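Skekell 디딤돌 점검 데이터 README

버전 메모: 8/6/23 기준으로 고쳐 씀

안녕하세요, Skekell 저장소를 관리하는 사람입니다. 원래는 조경 시공팀에서 돌 깔던 사람이고요, 지금은 절반은 현장, 절반은 모니터 앞에서 지냅니다. 그래서 이 README도 논문처럼 쓰지는 못하겠고, 옆자리 동료한테 설명하듯이 적어 둡니다. 읽다가 말이 길다 싶으면 폴더 구조부터 보셔도 돼요.

이게 뭔가요

잔디밭에 놓인 디딤돌을 로봇 팔이 가까이 다가가 살펴보는 시뮬레이션 데이터입니다. 장면 묶음이 41개, 묶음마다 프레임이 400장씩 들어 있어요. 전부 렌더링한 그림이고 실제 사진은 한 장도 없습니다. 렌더링은 Umance로 했고, 팔의 움직임은 Gwilliam이라는 우리 내부 도구로 짰습니다. 이름이 왜 Gwilliam인지는 저도 몰라요. 제가 왔을 때 이미 그 이름이었습니다.

왜 만들었나요

저희 팀에서 제일 고된 일이 돌을 까는 것보다 깔고 난 다음의 점검이거든요. 쪼그리고 앉아서 돌 하나하나 얼룩을 보고, 가장자리가 들뜨지 않았는지 손으로 더듬고, 잔디가 어디까지 먹어 들어왔는지 적습니다. 하루 종일 하면 무릎이 남아나질 않아요. 저는 14년 했는데 계단 내려갈 때마다 그 세월이 느껴집니다 ㅎㅎ

그래서 회사가 점검 일부를 로봇에 맡기겠다고 했을 때 솔직히 반은 반가웠고 반은 불안했습니다. 팀원이 저까지 10명인데, 설명회 끝나고 다들 한동안 말이 없었어요. 점심 먹으면서야 겨우 얘기가 나왔습니다. 그럼 우리 점검 수당은 어떻게 되냐, 로봇이 놓친 건 누구 책임이냐, 기록은 누가 고치냐. 저는 이 질문들이 데이터 형식보다 먼저 정리돼야 한다고 생각했고, 그래서 이 문서에도 적습니다.

현장에서 바뀐 것

먼저 수당은 그대로 가기로 했습니다. 점검표를 손으로 쓰는 대신 로봇이 올린 후보를 사람이 확인하는데, 그 시간도 점검 시간으로 쳐 줘요. 이거 받아내는 데 꽤 걸렸습니다.

책임 문제는 아직 깔끔하지 않아요. 지금은 최종 확인 버튼을 누른 사람 이름이 남는데, 후보 자체가 안 올라온 돌까지 그 사람 탓이 되면 곤란하잖아요. 그래서 로봇이 본 돌과 안 본 돌을 따로 기록하도록 라벨을 나눴습니다. 라벨 파일에 seen 항목이 따로 있는 이유가 바로 이겁니다. 귀찮더라도 지우지 말아 주세요!

그리고 의외였던 건 말로 하던 걸 글로 쓰게 됐다는 점이에요. 예전에는 "저 돌 좀 그렇네" 하면 다 알아들었는데, 라벨을 붙이려니 뭐가 어떻게 그런지 써야 하더라고요. 신입한테는 이게 오히려 도움이 된답니다. 고참들은 아직도 투덜대고요. 저도 가끔 같이 투덜댑니다.

폴더 구조

scenes: 장면 묶음. 번호 순서에는 별 의미가 없습니다.
frames: 묶음별 프레임. 카메라가 돌 가까이 붙은 것 위주예요.
labels: 얼룩, 가장자리, 잔디 경계, seen 여부.
notes: 현장 사람들이 남긴 메모. 맞춤법은 안 고쳤습니다.

라벨 붙일 때 참고

얼룩은 세 가지로만 나눕니다. 점, 번짐, 판단 보류. 처음에는 훨씬 잘게 나눴는데 사람마다 답이 달라서 접었어요. 헷갈리면 판단 보류로 두시면 됩니다. 보류가 많다고 뭐라 하는 사람 없어요.

가장자리는 돌과 잔디가 만나는 선을 따라 찍는데, 선이 흐릿하게 나오는 프레임이 있습니다. 그럴 때는 억지로 맞추지 말고 폭을 넓게 잡아 주세요. 이웃한 돌이 구석에 걸리면 그 돌은 따로 라벨을 붙입니다. 큰 돌이랑 합치면 나중에 정말 골치 아파요.
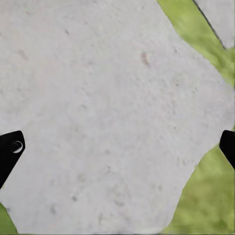

돌 색 얘기도 해야겠네요. 이 데이터의 돌은 밝은 회색 계열에 맞춰져 있어서, 짙은 현무암 판석을 쓰는 현장에는 그대로 못 가져갑니다. 저희도 한번 욕심내서 돌려 봤다가 온 돌이 얼룩이라는 결과를 받고 한참 웃었어요. 비 온 직후의 돌, 낙엽 덮인 돌, 이끼 낀 돌도 없습니다. 현장에서는 그게 일상인데 말이죠. 낙엽은 11월에 추가하고 싶은데 손이 모자라서 장담은 못 하겠습니다.

이렇게는 쓰지 말아 주세요

사람 작업 속도를 재는 용도로 쓰지 말아 주세요. 로봇 기록과 사람 확인 기록을 나란히 놓으면 누가 얼마나 걸렸는지 금방 보이는데, 그러라고 만든 자료가 아닙니다. 확인 시간은 그래서 공개본에서 뺐어요. 팀에서 다 같이 얘기해서 정한 거라 따로 요청하셔도 못 드립니다.

또 하나, 라벨만 믿고 실제 길의 안전 여부를 판단하시면 안 됩니다. 돌이 흔들리는지는 밟아 봐야 알아요. 저희는 지금도 밟아 봅니다.

변환과 문의

다른 형식이 필요하시면 Muvik 변환 스크립트를 쓰시면 됩니다. 경로에 한글이 들어가면 가끔 멈추니까 영문 폴더에서 돌리시고요. 오류 제보는 저장소 이슈에 남겨 주세요. 장면 번호랑 프레임 번호만 적어 주셔도 충분합니다. 답이 늦으면 현장에 나가 있는 거니까 조금만 기다려 주세요. 저녁에는 대체로 확인합니다.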